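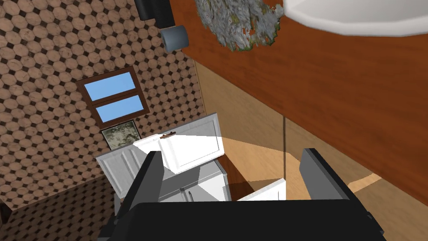 Rendered bathroom interior with octagonal wall tile and a small wood-framed window.

Efua Eshun recorded most of the vocals for "Uvdale," her third album, between ten at night and four in the morning. The schedule was set by the building. Her studio shares a wall with a dry cleaner, and the compressor on the other side puts a low hum into every microphone until closing time.

"It sits right under my speaking voice," Eshun said. "You can filter it out, but then you've filtered me too. So we waited."

The album, due in September on the Darko label, has one feature that set off a long argument among her fans before any of them had heard it. The final track is built from recordings that listeners sent in. Eshun asked for a single held note, any pitch, no longer than eight seconds. She received 2101 files and used 317.

Iddrisu Gbeho, who engineered the record, did the sorting. His first pass was by background noise, his second by pitch.

"People assume we picked the good singers," Gbeho said. "A note with vibrato is hard to stack. You want it flat and boring. Some of the best voices went out in the first hour."

The remaining notes were tuned in small steps, with a limit of 48 cents in either direction. Past that, Gbeho said, the vowels started to sound like they came from a toy. The files were grouped into stereo pairs and sent through a plate reverb that Eshun has owned since her first tour.

Not everyone was pleased with the result. On the Wistetti message board, where much of her following gathers, several contributors asked for a list of the names that made the cut. Eshun decided to print all of the senders in the booklet, in alphabetical order, with no mark to show which notes were used.

"I went back and forth on it," she said. "Someone told me that was dodging the question. Maybe so. The booklet got eight pages longer and the label had to requote the printing."

Asked whether a listener could pick out their own voice, she said it was possible on headphones, in the last minute, when the mix thins out. Gbeho disagreed. He gave the cutoff above 400 hertz as the reason most people would miss theirs, and the two of them talked over each other for a while on the subject.

The song will be hard to do live. Eshun has tried a version at Fornham, a small hall she uses for rehearsals, with the stacked notes played from a keyboard and the lowest octave left to the bass player. She has also tried asking the room to sing it.

"They came in early," she said. "We'll need a click, or somebody with a flashlight."

Tour dates have not been set.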